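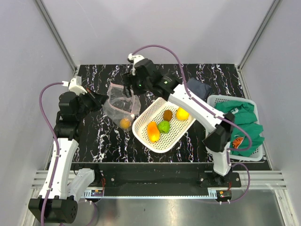
Department of Product Design – Trevwood College
Second Year Projects

Does a dust-free eraser leave less dust?
Project report by Hiwot Lencho and Zinash Abdella
Supervisor: Poonam Jaiswal
Submitted 8/6/23

Introduction

Plastic erasers are sold with a lot of promises on the sleeve. They are "dust-free", "low crumb", "ultra clean" or "non-abrasive", and the ones with the most promises tend to cost the most. We both draw every day and neither of us had ever noticed that the expensive ones left a cleaner desk. We wanted to find out if we were wrong.

Strictly speaking, no plastic eraser can be dust-free. It works by wearing away. The soft surface picks up graphite, the dirty layer rolls off, and a fresh layer takes over. If nothing rolled off, the eraser would go black and start smearing. What the makers seem to mean is that the crumbs stick together in long strands, so that you can pick them up or tip them into a bin. We think this is a fair thing to want. We don't think "dust-free" is a fair name for it.

We therefore had two questions. Does a dust-free eraser shed less material for the same amount of erasing? And if it doesn't, does the material at least clump better?

What we tested

We chose five erasers. Two are sold as dust-free: the Predodero Clean and the Lurken Foam White. One is the ordinary Lurken, which comes in the same size of block with a plainer sleeve and costs less than half as much. The fourth is the white eraser that the college shop sells loose in a tub, with no name on it at all. The fifth is a natural rubber eraser that Zinash has had since school. We included it mainly because our supervisor asked for something that wasn't vinyl. We couldn't buy a second one to match it, so treat its results with care.

The pencil was a Baláž HB throughout. We would have liked to use a softer grade as well, as that is what most people on our course draw with, but a 4B smudged so much when we moved the sheets that we gave up on it in March after one afternoon.

The paper was ordinary cartridge from the college store. The wrapper gives a weight but doesn't say what sizing is used, and the paper store could not tell us either. Two packs that looked identical felt slightly different on the back. We used one pack only.

Method

Each test patch was a square ruled in pencil and filled with close parallel lines, then crossed with a second layer at right angles. Hiwot did all the shading, since we found early on that our hands were not the same. Zinash presses harder and her patches took noticeably more work to clear.

For the erasing we needed a steady pressure. Pressing by feel is hopeless, as you push harder as soon as a mark won't lift. We made a simple sled out of beech offcuts which holds the eraser in a slot and has a tray on top for weights. The sled was pulled along a batten, back and forth over the patch. With a load of 700 grams the erasers cleared most of the graphite but left a grey veil that was hard to judge. With 900 grams the veil went, and this was the load we settled on. All the results below are for 900 grams unless we say otherwise.

We brushed the crumbs off with a soft drafting brush into a folded sheet of tracing paper and weighed them. The eraser was weighed before and after too. In theory the two figures should agree, apart from the graphite. They rarely did. Crumbs cling to the brush, to the batten and to your sleeve, and the scales in the materials room wander if anyone opens the door. We trust the eraser weights more than the crumb weights and have used the eraser weights for the ranking.

To judge clumping we tipped the crumbs on to a tea strainer and shook it gently. Whatever stayed in the strainer we called strands, whatever fell through we called dust. This is crude and we know it. Shaking also rolls some of the dust into strands, so it may flatter everything.

Results: how much material came off

The most material came from the Predodero Clean. Over the full set of patches it lost 1225 milligrams, more than any other eraser in the test and well ahead of the ordinary Lurken. For a product with the word "clean" in its name this surprised us enough that we bought another from a different shop and ran part of the set again. The second one behaved in the same way.

The order, from most material lost to least, was:

Predodero Clean
Shop tub eraser
Lurken Foam White
Lurken ordinary
Natural rubber

The two Lurkens were close together, and if we had stopped after half of the patches they would have come out the other way round. We wouldn't want anyone to quote us as saying that one sheds less than the other.

The natural rubber is last for a reason that does it no credit. It hardly wore at all because it hardly erased. The patches were still plainly grey when we stopped, and on two of them the surface of the paper had started to lift. A low figure in a test like this can mean an efficient eraser or a useless one, and the weight on its own will not tell you which. We have not seen this point made on any packaging. 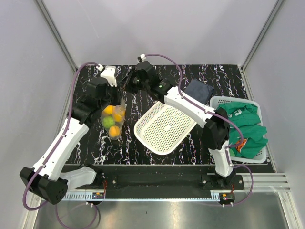 Figure 1. Two arms over the black marble-patterned tabletop.

Results: strands and dust

On clumping the sleeves are nearer the truth. The Predodero Clean made long, slightly tacky strands, and very little of it went through the strainer. You could lift most of a patch's worth between finger and thumb. The Lurken Foam White did almost as well. The ordinary Lurken gave shorter crumbs, and the tub eraser gave a mixture of short crumbs and a fine grit that got everywhere.

The natural rubber made proper dust, dry and sandy.

So the dust-free erasers do leave less dust, if by dust you mean the fine part only. They don't leave less mess by weight, and one of them leaves more. Which of these matters to you will depend on how you work. At a drawing board, with a brush to hand, strands are much easier to deal with. In a bound sketchbook the tacky ones have a habit of getting into the gutter and being pressed flat when the book is shut. Hiwot now has several spreads with small grey worms printed on them.

Results: how clean the paper looked

We hadn't meant to test this, but it seemed silly to have so many erased patches and not look at them. We asked Vaughn Haddad and Souad Ashour, who are in the year above and had not seen the erasing done, to put the sheets in order from cleanest to dirtiest. The names of the erasers were on the back.

They agreed about the worst, which was the natural rubber. They didn't agree about anything else. Vaughn put the tub eraser first. Souad put the ordinary Lurken first and the tub eraser third. When we shuffled the sheets and asked them again after lunch, Souad changed her mind about two of them and Vaughn swapped the Predodero and the Foam White. From this we conclude that at 900 grams, on this paper and with this pencil, the four vinyl erasers clean equally well as far as a person can see.

Problems

The sled doesn't move like a hand. It keeps the eraser flat, where most people use a corner and turn the block as they go. A fresh corner is the whole appeal of some designs, and our test takes no account of it.

The speed was not controlled. We tried to keep time with a metronome app but the sled stuck on the warmer days and we had to wax the batten. Friction warms vinyl, and warm vinyl may well be tackier, so some of the clumping could be down to how fast we were pulling. Poonam Jaiswal raised this at our first review and we still have no answer.

Erasers also age. The tub eraser might have been in the shop for a year or for a week. The sleeves carry no date of manufacture, apart from the Lurkens, which have a code we couldn't make sense of. We wrote to the maker to ask and have had no reply.

Finally, we only used one HB pencil brand. Pencils marked HB by different makers vary a good deal, and a waxier lead would probably give the erasers more trouble.

What we would buy

Hiwot has gone back to the ordinary Lurken and keeps a piece of the Predodero for large areas on loose sheets. Zinash uses the tub eraser, grit and all, on grounds of price. We would both be slow to pay double for a word on a sleeve.

If another group wants to carry on with this, the sled is on the shelf behind the guillotine, with its weights. The left runner needs regluing. We suggest starting with the softer pencils and a spray of fixative on the shaded sheets before they are moved, though that would bring in a new problem, as fixative is meant to stop graphite from coming off.

Our thanks to Vaughn and Souad for their patience with the sheets.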